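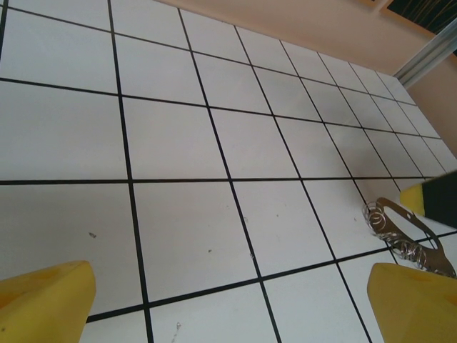 Skandomeck Open Day

The Skandomeck Open Day is a yearly public demonstration of two-gripper robots, held each April in Arutdale. It's run by Skandomeck, a small automation shop, together with the parts maker Nguyen-Tran. I've been to a few of these now, and I was asked to write up this entry (it was last updated 7/19/24, so forgive anything that has changed!).

Background

The first open day was really just a workshop with the doors propped open and a coffee urn by the entrance. It has grown a lot. The most recent one drew 998 visitors, and I think I stood in line behind most of them.

The demonstration

The main attraction is Skotumach, a tabletop setup with two arms working over white tile. The job is picking up small everyday metal things, the kind you'd find in a kitchen drawer or on a set of keys. One piece is a flat, bronze-colored bit of metal with a hole cut in it and a bunch of silver split rings attached, either a bottle opener or some sort of keyring tool. It lies flat on the tiles, and thin flat things are a pain to grab, as anybody who has dropped a coin on a smooth floor knows. The grippers have chunky yellow fingers, and both of them can get in close to the same piece, so the people running it have to think about elbow room as well as grip.

Visitors can ask questions the whole time, and the crew is great about answering them – I got a long and very happy lecture about fingertips when all I'd asked was where the restroom was.

Records

Skandomeck keeps a log of practice runs for the setup. It stood at 1459 pickups before the last open day, and 204 more were added during the event.

See also

Nguyen-Tran
Arutdale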